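Hukolen Watershed Phosphorus Reduction Project
Progress report to the Ambrosio Fund, second reporting period 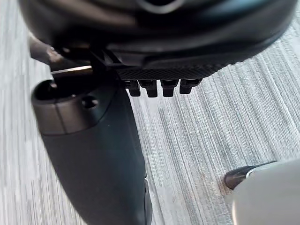
The period covered by this report runs from the end of spring planting through July. Work proceeded under the revised plan, with stream sampling, buffer strip establishment and landowner outreach as the main cost lines. Spending on all three remains within the approved budget.

1. Stream sampling

Grab samples were taken at the upper and lower stations on Bokine Creek and at the culvert below the Prekik drainage district. The total collected to date is 1574, against a project target of 2000. At the present rate the target will be met before the end of the fall season, and no extension is requested for this item.

Total phosphorus at the lower station continues to track flow closely. Most of the load in this period moved during two storm events in late spring, when the creek was turbid and tile outlets were running full. Base flow concentrations were low and showed little change from the first period. Dissolved reactive phosphorus makes up a larger share of the total at the Prekik culvert than at either creek station – a pattern consistent with tile drainage as the main source there. We do not yet have enough storm samples at the culvert to assign a load with confidence.

One batch of samples exceeded its holding time in transit to the laboratory. The results were flagged and left out of the load calculations. Pickup now takes place before noon on sampling days.

2. Buffer strips

Seeding was completed on 480 acres of streamside ground, all of it under signed agreements. Stand counts were made six weeks after seeding. Establishment was good on the silt loams and uneven on the heavier clay along the lower reach, where standing water delayed germination. Reseeding of the thin areas is planned for early fall with the same mix, minus the smaller-seeded clover, which did poorly.

The agreed minimum width is 90 feet on each side of the channel. Two parcels came in narrower than this when measured. One has been corrected. On the other, the landowner has asked to keep an existing field lane inside the strip, and a variance is under review. Payment on that parcel is on hold until the question is settled.

3. Landowner outreach

Two evening meetings were held at the Hukolen town hall. Questions dealt mainly with mowing dates, weed control in the first year and the effect of the strips on crop insurance. A short handout covering the first two topics has been printed. The insurance question was referred to local agents and is still open.

4. Changes to the work plan

The automatic sampler planned for the upper station has been moved to the Prekik culvert, where storm data are more urgently needed. The move does not change the equipment total. Hand sampling at the upper station will continue on the existing schedule.

5. Next period

Fall sampling, reseeding on the lower reach, a decision on the open variance, and a draft load estimate for Bokine Creek. The draft will be sent with the next report, along with the laboratory quality control tables.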